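Sarulon Two-Arm Sorting Bench
Narkska line – updated 2020-11-12

Bench-top sorting cell for small packing rooms. Two arms, one table, your own bins. Replaces the reach-and-drop part of the job, not the checking part.

In stock. Ships from Sadosberg. Lead time on spare grippers 20 days.

What you get
Table, 2 arms, 2 grippers, controller, stop button on a 700 mm lead. Weight with table 113 kg – get help with it. Bins not included, most shops have plenty allready. 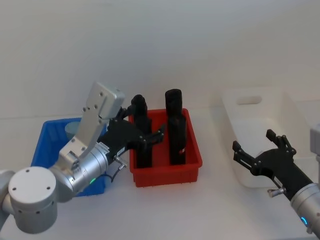
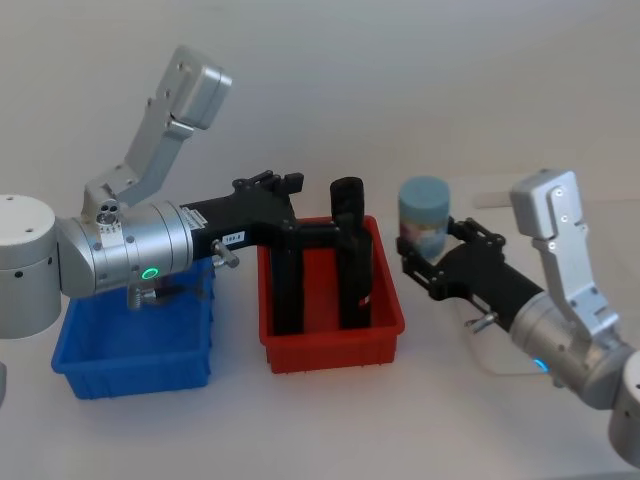
People ask first what happens to the staff. At Farías, the first room to run one, Maureen Tunstall did hand sorting all day and her shoulder was bad by January. She runs the bench now. Sets the bins, watches the first few picks, pulls anything odd, signs off the tray. Same pay grade, less lifting, more standing and looking, and she'll tell you the looking is tiring too. Nothing special about the bins – plain plastic, the red one goes between the arms so either gripper can get at it. Status lights are green on the left arm and blue on the right, so people at the next table learn quick which arm you mean when you call it out. Breaks changed as well. Used to be everyone stopped together, now somebody stays by the bench while it runs. Sort that out with your crew before delivery, not after.

Training
Half a day for operators, on your floor with your own parts. Domingo Lagos does most of these. Wants the people who will really use it, not just the supervisor. Night shift too please.

Good for
Canisters, bottles, small upright stuff. Mixed bins ok if the items stand apart a bit. Not for loose bags or anything sharp.

Care
Wipe grippers at end of shift. Check cable where it loops under the wrist, weekly. Dont hang things on the arms.

Options
Second table, taller legs, spare gripper set. Prices on request – tell us what you sort and how many people are on the shift.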